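Keep the Colored Cardboard

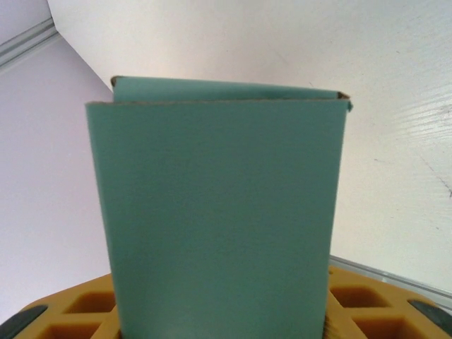
What should you do with a piece of colored cardboard once the thing it came with is gone? Fold it once, stand it on its edge somewhere you can see it, and use it until it wears out.

I have held this opinion for a long time and I think it deserves a fair hearing, mostly against people who own a recycling bin and feel good about it. I own one too. Plain brown boxes go in mine the day they arrive. Colored board is different, and I think most households throw it out too early.

Start with what it is. A sheet of corrugated board has two flat faces and a wavy layer between them. It is stiff in one direction and will bend in the other if you score it first. Dyed or printed board, the teal kind for instance, is usually colored only on the face, so any cut shows a line of brown along the edge. Some people find that ugly. I like it. It tells you what the material is, and nobody needs to paint over it or run tape along it to make it look like something else.

Folded in half, a sheet like that will stand up without help. A single flat sheet won't. Once it stands it can do a job. I use folded pieces as dividers in a drawer, as a sleeve for loose papers, and as a screen between two seed trays when one lot wants more shade. Last April I had four of them on a window ledge and they lasted until the tomatoes went outside.

The same goes for trays with square cells. They are good for screws, beads, tea bags, batteries and seeds, and a piece of folded card beside them will hold the labels. I have a tray at home that came with a set of glasses from Havano, and it has outlived most of the glasses.

My main complaint is with the shops that sell us the same thing back. Arkadach has a desk divider in its catalog for 42 dollars. It is a folded sheet. The Mugo one costs 21 and is also a folded sheet, with a sticker on it. I have handled both in the store and could find nothing in either that a knife, a ruler and ten minutes would not give you. The Trerkia range is sturdier, I'll grant that, and if you need a divider that can be wiped clean you should buy plastic and be done with it. Cardboard near a sink is a bad idea.

There are fair objections. One is clutter. A person who keeps every box soon has a closet full of boxes, and I have been that person. My rule now is that colored board gets one shelf, 88 centimeters wide, and when the shelf is full something leaves before anything new goes on. The other is that homemade things look homemade. That's true. The corners flare a little, the sides are never perfectly square, and if you cut in a hurry the front ends up shorter than the back. I don't mind this on a shelf that mostly I look at. For a gift I would take more care, or buy something.

As for method, I score on the inside of the fold with the back of a table knife and press it down with a ruler – slowly, or the face cracks. Then I leave it under a heavy book overnight. If the piece falls over when you stand it up, open the fold wider. If it still falls over, the sheet is too tall for its width and you can trim it.

I have one piece that has been in use for six years. It has gone soft along the bottom and the color has faded on the side toward the window, and it still keeps the electric bills apart from the water bills.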